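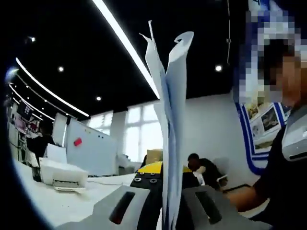 Brock Friesen thought it was the grip force, and he told us so the first time we showed our results to the class. Good guess, but wrong! We ran 293 paper grasps for the Kimbridge project, and 16 of them ended with the fingers staying closed after the release command. Lowering the force changed nothing.

Tín Châu found the real fault in May, buried in our own code: if "open" arrived within 10 milliseconds of a "close," the controller dropped it. We added a queue and a stop button that cuts motor power. Next up, 1,000 cycles with thicker paper!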